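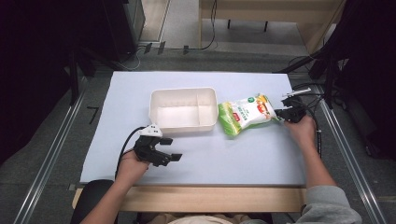 Changes to Snack Storage in Shared Kitchens

Beginning in April, the shared kitchens at the Dromura and Flasness offices will follow a single set of rules for food kept outside the refrigerators. Snacks are to be stored in closed packages and placed in the storage box assigned to each team. Items left on counters after 9 p.m. will be discarded by the evening cleaning crew.

Teams that need a second box may request one from the facilities desk in Room 139. The Isari office is not affected by this change — its kitchen remains closed for repairs until further notice.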